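## Planner rejects every goal close to the table top

**Irfan Khattak**

I have a simulated arm that has to move a thin rod from one side of a table to the other. Any goal more than a hand's width up plans fine. As soon as the goal puts the rod's lower end near the surface, the planner gives up after 2,000 iterations and reports the goal state as invalid. IK returns a solution every time. Planner is Okport, default settings, collision padding untouched. What should I check first?

**Siriporn Chantharasri**

Check the padding. It applies to attached objects as well as links, so the rod gets fatter once it is grasped and the end of it is inside the table as far as the checker knows. Set it to zero for the rod only and leave the arm links alone. Also list the contact pairs for the rejected state – it will print which two bodies are touching.

My own setup has the same sort of goal, with the red rod nearly on the tiles and the grey box further back:

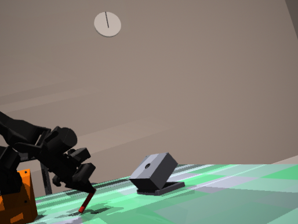 Waraporn Panyasiri

Padding was part of it for me, but the contact list also showed the rod against the gripper finger. You have to add the finger to the allowed touch links when you attach the object, otherwise the grasp itself counts as a collision. Doesn't explain why your higher goals work though, so try the padding first.

**Eldana Feyisa**

just raise the iterations, worked for me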